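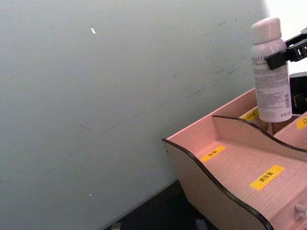

July
By Rakiya Jibrin
Filed under: School and exams

My son sits his reading paper at Itasholm next week, so we have been doing past papers after tea. He got through 30 questions last night and only grumbled at the last two. Mr Nwankwo says they can take a bottle of water in, but no pencil cases – pens are handed out at the desk. Doors open at 8.45. I still need to ask about the bus from Tudell.

Get new posts by email. Unsubscribe at any time.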